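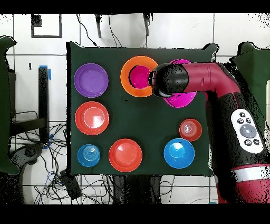 Does the Kiltcombe winter update carry over old saves?
Saves made on version 2 or later load normally, and anything older has to go through the converter on the title menu first.

I ran the converter on a 16-hour save. It kept the map, the quest log and the inventory. It dropped custom key bindings, so write those down. The new region, Vatden, opens once the ferry quest is finished and adds 13 missions. Load times went up a little on my machine, mostly when entering the harbor.
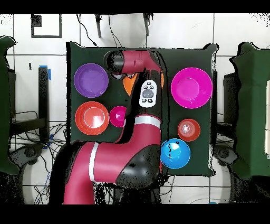

Purple and red-orange plates on the green board.

The patch also changes how Esanari credits are paid out. Daily missions used to give a flat 900. Now the payout depends on difficulty, and on Easy it can drop by up to half. Wilma Carnegie posted a payout table on the forum in February, and my numbers match hers on Normal. I have not tested Hard. 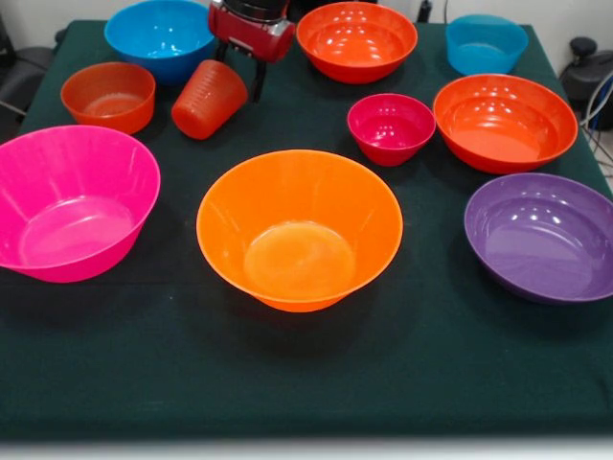

Co-op still desyncs if the host pauses during a cutscene. Restarting from the last checkpoint clears it. The patch notes list this as a known issue with no date for a fix.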